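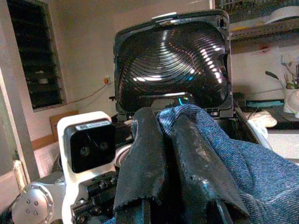

4.2 Queries that returned no results

Internal search is used by a small share of visitors in most online stores, but those visitors tend to know what they want. When the search page comes back empty, the store loses a person who had already stated a need in writing. This section looks at the empty results in the Nollmont store and at the changes made to the search index after the first log was read.

The log holds 2249 queries typed into the search box on the store pages. Automatic requests and queries sent from the office network were removed before counting, as were repeated queries from the same session when the text was exactly the same. Queries that differed by even one letter were kept apart. We did this because corrections made by the visitor are themselves useful – they show which spelling the person tried first and which one worked.

Of these queries, 118 returned an empty page. Each was read by both authors separately and placed in one group. Where we disagreed, the query was discussed and assigned again. The groups were as follows.

Spelling. The word was close to a product or category name in the catalog but had a missing, doubled or swapped letter. The search module in its default setting matches only the start of a word, so an error in the first few letters always led to an empty page.

Different word. The visitor used a common name and the catalog used the maker's name, or the other way around. The catalog text had been imported from supplier files, and these files rarely agree with each other. One supplier writes "laundry appliance" and another writes "washer" for goods that customers treat as the same thing.

Word order and extra words. The query was a full phrase, often with a size, a color or the word "cheap" in it. The module required every word to be present in the product title. A single extra word was enough to empty the page.

Not sold. The store did not carry the product at all. No change to the index can help here, but the list was passed to the purchasing side.

Service questions. The visitor typed "returns," "delivery" or an order number. The pages with this information existed but were not indexed.

The different-word group was the largest, and it was also the one where the store staff were most surprised. Saimi Kauppinen, who maintained the catalog during the study, had expected spelling to come first. A possible explanation is that many phones correct spelling before the query is sent, while no keyboard can correct a word that is already spelled right.

The group also raised a question about how far a synonym should reach. For laundry machines we settled on linking the terms that describe how the machine is loaded, so that "top loader," "top load washer" and "washing machine with lid" lead to the same category. The term "washer" alone was left to cover the whole laundry section.

Figure 3. A top-loading washing machine with the lid raised. 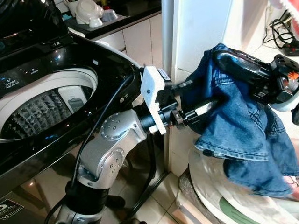
4.3 Changes to the index

The synonym list was written by hand. Automatic methods, such as the one used in the Ciltier plugin, need a larger log than a store of this size can supply, and in an early trial the plugin joined words that only happened to appear in the same session. A list kept in a plain text file was easier to check and could be edited by the staff without help from a developer.

The first version had 20 entries. It went live on June 7, 2019, together with 2 changes to the settings of the module: matching inside words was switched on, and a query was allowed to miss one of its words if the others were found in the title. Service pages were added to the index later, in October, after their titles had been rewritten.

Matching inside words had a side effect that we did not foresee. Short queries began to return long lists in which the best match was not near the top. Waldemar Kalinowski proposed sorting by the position of the match in the title, and this was applied to queries of four letters or fewer. Longer queries kept the original sorting.

The same list was then tried without editing in the Presach store, which runs on the same platform but sells garden goods. Very few of the entries were triggered there. This agrees with the remark by Wasilewska that search vocabulary belongs to the catalog and has to be collected again for each one. We therefore report the grouping procedure in full and leave the list itself to the appendix.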